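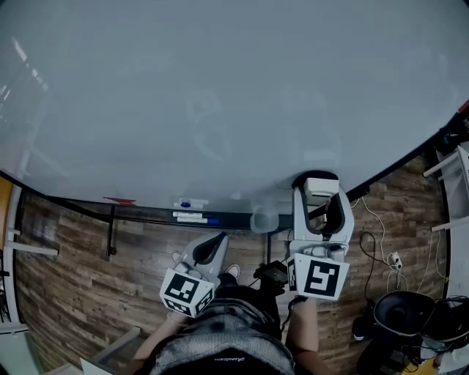

The case against the brand tracker

Thu 22 July

Most marketing departments of any size buy a brand tracker. A panel of consumers is asked the same questions every month: which brands they can name, which they recognise from a list, which they would consider buying. The answers are turned into percentages and the percentages into lines on a chart. My argument is that the monthly tracker, as commonly bought, measures too few people too often, and that most firms should cut it to two larger waves a year.

The arithmetic is simple enough. Take a monthly sample of 300 adults, of whom 46 per cent recognise the brand when shown its name. The margin of error on that figure, at the usual level of confidence, is between five and six points either way. The margin on the difference between one month and the next is wider still, at nearly eight points. A real change of eight points in prompted awareness is a large event for an established brand. It normally takes years of spending, or a scandal. A tracker of this size therefore cannot detect, from month to month, the kind of movement its owners hope to see.

The position gets worse when the sample is divided. Clients ask for regions, age bands and buyers against non-buyers, and suppliers provide them. A cell that began as a share of 300 ends up as a few dozen people. I have sat through presentations in which a fall among younger buyers in one region was discussed for most of an hour, and the fall was the answers of a handful of respondents.

Wonard, a maker of household water filters for which I did some work, ran a tracker of this kind with the research firm Votero. The reports were competent. The questions were sensibly ordered, the fieldwork was on time and the tables added up. Each report also carried a page of commentary, and the commentary had to say something. If consideration rose by three points, the page linked it to the spring campaign. If it fell by three points the month after, the page linked it to a competitor's price cut. Both movements were well inside the margin of error printed in small type on the last page.

I do not blame the supplier for this. A client who pays for a monthly report expects a monthly finding, and a report stating that nothing measurable has changed is hard to invoice for more than once. The fault lies in the specification.

The usual defence is the rolling average. Three months of data are pooled, the line becomes smoother and the effective sample is larger. This is sound as far as it goes. But a three-month average reports slowly, and two neighbouring points on the line share two thirds of their respondents. The client is then paying for monthly fieldwork in order to receive what is in effect quarterly information. It would be cheaper to buy quarterly information.

A second defence is that continuous fieldwork catches sudden events. There is something in this. A food brand in the middle of a recall would want to know within weeks what buyers think. Such a brand can commission a single survey at short notice, with questions written for the event — which the standing tracker will not contain, as its questionnaire was fixed years earlier to protect the trend.

Katayama, which sells fittings to the building trade, took the other course. It dropped its monthly study and moved to two waves a year, with the same annual number of interviews. Each wave is six times the size of the old monthly sample, and the margin of error is cut by more than half. The regional tables can be read without apology. The marketing staff complained at first that they had nothing to report in the months between, and some of them began to look at sales and repeat orders, which they already had.

Length is a separate matter, but it belongs to the same habit. The questionnaire used for the Prurnotberg visitor campaign had grown to 161 items, including statements about slogans that were no longer in use. Respondents on a paid panel will finish such a thing, but the later answers are of poor quality, with long runs of the same box ticked. My own limit would be 10 minutes, and any new question should displace an old one.

There are brands for which monthly tracking is justified. They spend heavily throughout the year, work in markets where buyers switch easily, and can afford samples in the thousands. They are a small minority of the firms that buy it. The rest should ask their supplier one question before renewal: what is the smallest change this study could detect between two reports? If that figure is larger than any change the brand has seen in five years, the contract should be rewritten.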